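Open Day at Urquijo

1. The Bus

The school bus let us off at the wrong gate, so my daughter and I walked the length of the Urquijo building in the cold. It was February and the grass along the fence was gray. She was 13 and had asked to come. I had worked there for 12 years, back when the second floor was all benches and people, and I had not been inside since.

At the desk they gave us paper badges. Mine said VISITOR 2 and hers said GUEST. She asked what the difference was. The woman at the desk said they had run out of one kind.

2. The Second Floor

They had painted the walls. The coat hooks were still there, and the dent in the door frame where a cart used to hit it. A young man in a Teltton shirt talked about the repair line. Old office computers came in on pallets, he said, and left with new parts or in pieces. The target for the year was 2196 machines.

"Is that a lot?" my daughter asked.

"It's what they wrote down," he said.

I knew where my bench had been. There was a rack of bins on it now.

A man behind us wanted to know if the robot could do his taxes. A few people laughed. The young man waited and then asked us to step up to the yellow line.

3. The Demonstration

The tower was already open. The arm came down over it slowly, more slowly than I would have, and stopped with its fingers just above the cables. I used to hold my breath at that point too. A wire can catch on your sleeve and pull something you meant to leave alone.

My daughter leaned over the line to see.

"Where's the processor?" she said.

"Out," I said. "That square is where it goes. The metal piece standing up next to it is what holds it down."

"And the memory?"

"Those four long slots. Nothing in them."

She looked at me, then back at the arm. I don't think she had ever heard me talk about the job.
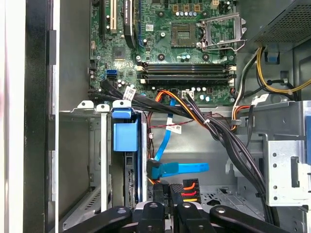

4. The Cafeteria

We had soup afterward. The Prikarach people had a table with free pens, and she took one for her brother. She asked if I was sad about the bench.

I said I had been sad about it for a while, some years ago, and then we moved to Nollora and I was busy.

"You were good at it, though," she said.

"I was pretty fast."

She clicked the pen a few times. Then she asked if we still had the old computer in the garage, and whether I would open it for her when we got home. I said the screwdriver was in the kitchen drawer.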